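La avería de Killari no fue del software, por mucho que el proveedor insista. Fueron las almohadillas. En febrero se pararon dos células de empaque y el informe de Ulloa habla de «desviación de parámetros» durante 52 líneas. De desgaste, ni una.

Yurani Huanca, que lleva el mantenimiento, había pedido repuestos antes. Le contestaron que el modelo compensaba el agarre. Desconfío de cualquier máquina que compensa - suele querer decir que alguien dejó de mirar los dedos.

## Lo que se rompe es barato

Una almohadilla con la costura abierta cambia la superficie de contacto, y eso no lo corrige ningún ajuste nocturno. Se puede discutir si hacía falta parar siete turnos; yo creo que sobraron seis. Lo que no acepto es que la ficha de inspección siga pidiendo una sola casilla, «pinza OK», para un dedo que puede estar así:

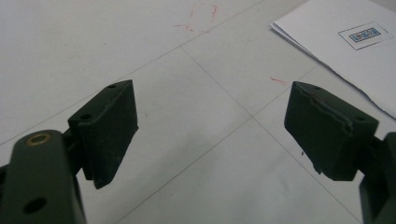
## ¿Y quién firma?

Ulloa propone ahora otro sensor. Yo propondría abrir el cajón de repuestos y darle a Huanca autoridad para detener la línea. Sospecho que comprarán el sensor.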